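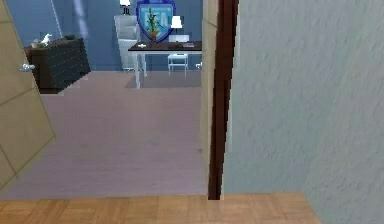 A pale beige door with a small silver lever handle.

Roswitha Strobel has painted 114 doors in Flesau, and she still gets excited about number 115. "You open it and the whole hallway feels different!" she says. She taught herself at 50, starting with her own pantry - three coats, all of them drippy. Now she sands by hand, takes off every handle first and never paints after four in the afternoon. "The light goes yellow and you miss spots." Her next job is a farmhouse kitchen, and she can't wait to start in May.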